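Re: Re: [돌봄용품] 압박스타킹 사이즈 교환, Dondico 쪽 답 받으신 분?

소우미아 님, 다들 안녕하세요. 급하게 씁니다. 버스 안이라 오타 양해요.

> 6월 4일, Sowmya Alva 씀:
>
> 안녕하세요, 글은 처음 올립니다. 어머니 압박스타킹을 Rodrigues에서 주문했는데 사이즈가 안 맞아요. 종아리는 괜찮은데 발목이 남습니다. 무릎 아래형이고 Dondico 제품이에요.
>
> 교환하려고 전화했더니 포장 뜯은 건 위생용품이라 안 된다고 합니다. 그런데 뜯어서 신어 봐야 맞는지 알잖아요? 상담원이 제조사에 직접 물어보라고 해서 Dondico에 메일을 보냈는데 아직 답이 없어요.
>
> 궁금한 것:
>
> 1. 뜯은 제품 교환 받아 보신 분 계신가요
> 2. 치수는 언제 재야 하나요. 병원에서는 아침에 재라던데 가게 안내문엔 그런 말이 없어요
> 3. 신길 때 쓰는 보조기구(철사 틀처럼 생긴 것) 살 만한가요. 어머니가 허리를 못 숙이셔서 매일 제가 신겨 드리는데 손목이 너무 아픕니다
> 4. 처방전이 꼭 있어야 하는지도요. 지난번엔 달라고 하고 이번엔 안 물어보더라고요
>
> 답 미리 감사드려요.
> 소우미아

번호대로 갑니다.

**1. 교환**

됩니다. 저는 됐어요. 1월에 아버지 거. 뜯은 상태였고 한 번 신어 봤고 빨지는 않았고요. 조건이 있는데:

- 안쪽 라벨(사이즈 적힌 흰 천) 안 뗀 것
- 세탁 안 한 것. 이게 제일 중요. 한 번이라도 빨면 끝이에요
- 치수표 같이 보낼 것. 발목, 종아리, 무릎 아래까지 길이
- 상자는 찢어졌어도 괜찮았음. 저는 테이프로 붙여서 보냄

Rodrigues 전화 말고 "치수 상담"으로 넣으세요. 홈페이지 맨 밑에 조그맣게 있음. 반품으로 접수하면 자동으로 위생용품 거절 나오고 치수 상담으로 넣으면 사람이 봅니다. 왜 이렇게 나눠 놨는지는 모르겠고요. 답은 며칠 걸렸어요.

왕복 배송비는 제가 냈어요. Skido 지점에 직접 들고 가면 좀 싸고 집으로 부르면 비쌉니다. 그리고 Skido는 송장 사진 꼭 찍어 두세요. 저는 중간에 한 번 없어졌다가 나왔는데 송장번호 없었으면 못 찾았을 듯.

Dondico 메일은 저도 답 못 받았어요. 두 번 보냄. 기다리지 마시고 가게랑 하세요.

**2. 치수**

아침 맞습니다. 일어나서 다리 붓기 전에. 병원 말이 맞고 가게 안내문이 부실한 거에요. 저희는 저녁에 쟀다가 한 치수 크게 사서 그 고생을 했어요. 발목은 복사뼈 바로 위 제일 가는 데, 종아리는 제일 굵은 데. 양쪽 다 재세요. 아버지는 왼쪽이 더 굵어서 좌우 사이즈가 다릅니다. 한 켤레로만 파는 데가 많은데 Rodrigues는 메모란에 쓰면 한 짝씩 섞어 줘요. 대신 그건 교환 안 됩니다. 신중하게.

발목이 남는 건 그냥 두면 안 될 거 같아요. 발목 쪽이 제일 세게 눌러야 되는 제품이라고 간호사 선생님이 그러셨거든요. 이건 제가 전문가가 아니니 다음 진료 때 신은 채로 가서 보여 드리세요.

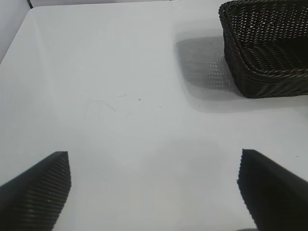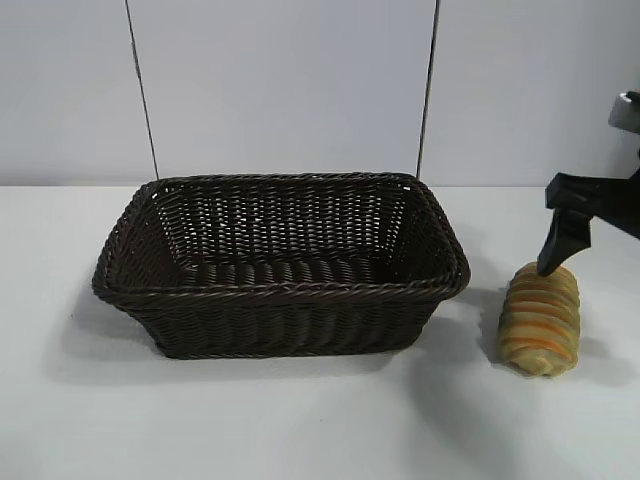 흰 탁자 위 짙은 색 바구니, 두 장 다.

**3. 신기는 보조기구**

사세요. 손목 생각하면 진작 샀어야 했어요. 근데 종류를 잘 골라야 함.

철사 틀: 본인이 직접 신을 때 좋음. 발을 위에서 밀어 넣는 방식이라 발에 힘이 좀 있어야 돼요. 옆에서 신겨 드릴 때는 틀이 자꾸 밀려서 불편했어요. 저희 집은 안 쓰고 있어서 필요한 분 드릴 수 있습니다. 배송비만.

미끄럼 천(자루처럼 생긴 것): 발에 먼저 씌우고 그 위로 스타킹 올린 다음 발끝으로 천을 빼내는 것. 발가락 트인 스타킹에만 됩니다. 어머니 거 막힌 거면 다른 종류로 사셔야 해요. Grudanen에서 나온 게 얇고 괜찮았어요. 더 싼 것도 써 봤는데 한 달도 안 돼서 박음질이 터짐.

고무장갑: 제일 싸고 제일 효과 좋음. 설거지용 말고 손바닥 오돌토돌한 거. 손톱에 올 나가는 것도 막아 주고, 당기는 게 아니라 쓸어 올리는 느낌으로 하면 손목이 훨씬 덜 아픕니다. 장갑 먼저 해 보시고 그래도 힘들면 천 사세요.

순서는 저는 이렇게 해요. 뒤꿈치까지 뒤집어서 발 먼저 넣고, 뒤꿈치 위치 맞추고, 그 다음에 조금씩 위로. 윗단 잡고 확 당기지 말 것. 접힌 데 없게. 접히면 거기만 조여서 자국이 심하게 나요. 로션은 밤에. 아침에 바르면 절대 안 올라갑니다.

**4. 처방전**

이건 좀 복잡. 압박 강도 따라 다른 것 같아요. 저희가 사는 강도는 첫 주문 때만 달라고 했고 그 다음부터는 기록이 있어서 안 물어봤어요. 소우미아 님도 그래서 이번에 안 물어본 거 아닐까요? 강도가 바뀌면 다시 내야 할 거에요. 보험 청구는 또 따로라서 원본 버리지 마세요. 저는 버려서 재발급 받으러 갔다 왔습니다. 병원까지 버스로 편도 한참인데.

참고로 교환할 때 처방전 사본 같이 넣었더니 처리가 빨랐어요. 우연일 수도 있고.

**그리고 하나 더**

전에 여기서 공동주문 얘기 나왔었는데 그거 어떻게 됐나요? 스타킹 말고 일회용 장갑이랑 방수 깔개. Rodrigues에 물어봤더니 장갑은 500장 묶음부터 할인이고 깔개는 20장 묶음이래요. 깔개는 흡수량 600ml짜리가 밤용으로 낫다는데 써 보신 분? 저희 집은 놓을 데가 없어서 누구랑 나누고 싶어요. 장갑은 M 사이즈요.

치수표 양식은 제가 쓰던 거 파일로 있어요. 목록에는 첨부가 안 되니까 필요하면 개인 메일 주세요. 오늘은 안 되고 내일 저녁에 보낼께요.

내려야 해서 이만.

Fatemeh Shirazi

추신. 철사 틀 받으실 분은 꼭 목록 말고 저한테 직접 답장이요. 지난번에 전체 답장으로 주소 올라와서 지우느라 혼났어요.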